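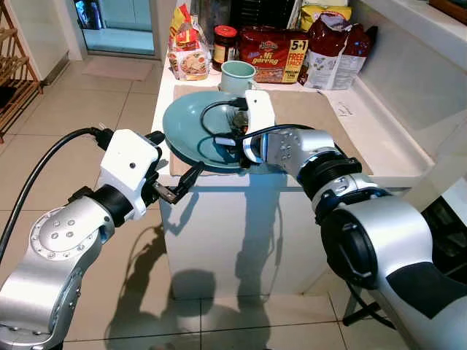 Who decides how many reindeer may graze on a given winter pasture? In the district we studied, the county board sets the ceiling, the herding cooperative divides it among its members, and the weather overrules both.

4. Overlapping claims in the Sundqvist valley

4.1 The paper record

The dispute over the Sundqvist valley began with a map. Until the Futport forestry company asked for one, the herders and the landowners had disagreed for generations without needing to know exactly where. The company wanted a boundary for its logging permit. It received four, each drawn by a different office and each signed.

The oldest gives the cooperative winter grazing down to the river. The next stops at the old church road, which was moved twice before anyone thought to redraw the line. The two remaining maps agree with each other on nearly everything except which way the valley runs. Futport chose the map with the smallest grazing area and described this choice, in its filing, as "administratively convenient." We see no reason to doubt that.

4.2 What the court was asked

The cooperative did not claim ownership. It claimed use, and set out to prove it with corral remains, tax receipts, and the testimony of older members. Lawyers for the company replied that use had lapsed in years when the herd wintered elsewhere. The herd, 4,000 animals at its permitted maximum, had wintered elsewhere in those years for want of lichen, much of it having gone with the trees (Lahlou, chapter 2). The argument that herders had abandoned land by leaving it after it was logged took up 30 pages of the company's brief.

Dalia Lahlou, whose archive work we rely on throughout, found 600 letters from herders to the county office. Most went unanswered. One was returned for insufficient postage and then entered by the court as evidence of regular correspondence.

4.3 The ruling and its limits

The decision of February 3, 2023, recognized the grazing right as far as the church road and left open which church road. Both parties declared victory by lunchtime. The county has since hired Rareck, a survey firm, to settle the point, and its report was due in September. At the time of writing we have the table of contents.

Figure 4 accompanies this section. The legal position of the Givudero side valley, which appears on none of the maps, is taken up in section 5.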